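How I Mop a Pale Floor Without Leaving Streaks

I have wanted to write this one up since May, when three different people emailed me to ask how I keep a light floor from looking gray all the time. I love a pale floor! It bounces the light around and makes a small room feel bigger. It also shows every sock print and every drop of coffee, and if you mop it the way I used to (too much soap, too much water, one bucket), it dries with a cloudy film that makes you want to start over.

So this is my Saturday morning routine. It takes me 34 minutes start to finish, and that includes moving the chairs.

What you need

A soft broom or a vacuum with the brush roll turned off
Two buckets
A flat mop with two washable pads, or more if you have them
Dish soap, the plain kind without lotion in it
Warm water
An old towel
A melamine sponge for scuffs

I use a Meser flat mop, which I bought mostly for the color, but any flat mop will do. String mops hold way too much water for this job. And one warning before we start: this is for sealed floors. If yours is unsealed or you don't know what finish is on it, ask whoever put it in, or test a spot inside a closet and let it dry overnight.

Step 1. Get the grit up

Do this even if the floor looks clean. On a light floor the dust hides, and then the second the mop touches it you get those sad little gray worms of lint. I start at the far corner and work toward the door, and I go along the baseboards twice. If you vacuum, empty the canister first. I know, I know – I skip it too, and then I regret it.

Step 2. Deal with the scuffs

Scuffs come off much easier on a dry floor. Dampen the melamine sponge, squeeze it hard, and rub very lightly. It is a mild abrasive, so if you lean on it you can dull the finish, and a dull patch on a shiny floor is worse than the scuff ever was. For the black marks that shoes leave, try a clean tennis ball first. Twist it back and forth over the mark. My neighbor Forough Esfahani taught me that and I have not bought a scuff remover since.

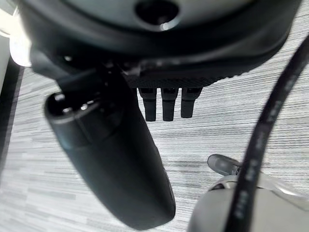 Pale floor, my favorite kind to live with and the fussiest to mop.

Step 3. Mix less soap than you think

One teaspoon of dish soap in a gallon of warm water. One! I used to squirt it in until I saw a good head of bubbles, and every bit of that soap ended up drying on the floor and catching the next round of dirt. Fill the second bucket with plain warm water for rinsing the pad.

Step 4. Mop in small sections

Dip the pad in the soapy bucket and wring it until it stops dripping. Mop a patch you can reach without walking, overlapping your strokes a little, then rinse the pad in the plain bucket, wring it, and go back to the soapy one. When the rinse water looks like weak tea, dump it and get fresh. I switch to my second pad halfway through the kitchen, and in the hallway I might switch again if it has been raining.

Go with the length of the room if you can. Any faint streaks will run toward the window and you won't see them as much.

Step 5. Rinse pass

Clean pad, plain water, wrung out hard. Same route, corner to door. This is where the cloudy film goes away. If yours has years of old cleaner on it you may need to do the rinse pass a couple of weekends in a row before it really brightens up. Ours did when we moved into the Drokuvberg Street place.

Step 6. Dry it

I drop the old towel on the floor and push it around with my foot, or with the mop head if I'm feeling dignified. Then I open a window and stay off it until there are no damp spots left.

A few things people ask me

Vinegar? I don't use it. It can be rough on some finishes, and stone hates it.

Steam mop? Check what your floor maker says first. Heat and seams are not always friends.

How often? I sweep every evening and mop once a week. With a dog I'd do the entry twice.

Next time I'll get into grout, so send me your questions if you have them, and tell me what kind of floor you've got.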